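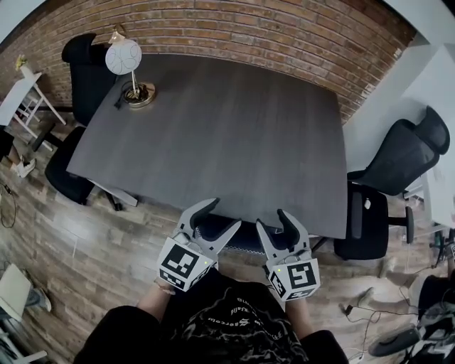

Figure 3. Head camera view at the start of a trial. The operator holds one gripper in each hand over the near edge of the table, both with the fingers open. Each cube body carries its own marker pattern.

4.2 Comparison of finger pads and head camera placement

The second set of trials compared two versions of the hand-held gripper. Both use the same gray fingers and the same cube body, and differ only in the rubber pad on the inner face of each finger. The first version, which we call Ronley, has a smooth pad. The second, Drornus, has a ribbed pad of the same thickness. All trials in this section used matched pairs, so an operator never held a Ronley gripper in one hand and a Drornus gripper in the other.

Every trial began from the pose shown in Figure 3. The operator stood at the table with both grippers raised and the fingers open, and held still until the tracking software had a fix on both cubes. The markers on the front and side faces are part of one known layout per cube, so a single clear face is enough to recover the pose. The left and right cubes use different patterns. In an earlier build they shared one set, and the software sometimes swapped the hands when the operator crossed their arms.

We kept the room as it was. Chairs stayed at the table and the lamp stayed on top of it, near the brick wall. Our tracker is meant to work in ordinary rooms, and the pilot runs in October had been done in front of a plain backdrop that made the marker detection look better than it was. The dark tabletop did cause one problem. Automatic exposure on the head camera raised the gain when the table filled most of the view, and the white squares of the markers then bled into the black ones. We fixed the exposure by hand before the main trials and left it alone after that.

Each version was used for 400 trials, split evenly between the two operators, Angus Guthrie and Sutrisno Hutapea. A trial was one pick and one place of a small object, with either hand, and had a limit of 30 seconds. Operators took a break of 10 minutes whenever they changed from one version to the other. Objects were drawn in random order from the Goh set, described in Section 3.1.

We logged a tracking loss whenever neither the front face nor a side face of a cube could be read. Most losses came from the wrist turning inward during the place, when the cube rotated away from the head camera and the fingers covered what was left of the front face. This happened with both versions, as expected, given that the pad has no effect on the cube. Losses were more common for Hutapea, who is taller and looked down at the grippers from a steeper angle. Tilting the camera forward on the head mount reduced the difference between the operators but did not remove it.

The pads themselves behaved differently with thin objects. Ribbed pads held cards and flat lids more firmly once closed, but operators needed more attempts to get an edge seated between the fingers — the ribs tended to catch it and turn it. Smooth pads were easier to place and slipped more often during the lift. For round and boxy objects we saw no difference that we would be willing to report as an effect of the pad.

Both versions were also tried with the Stolell controller used in Section 5, with the fingers moved onto the arm unchanged. Recordings made with the smooth pad replayed on the arm without any change to the closing width. Ribbed pad recordings needed a small offset, applied once per session, which we include in the calibration file.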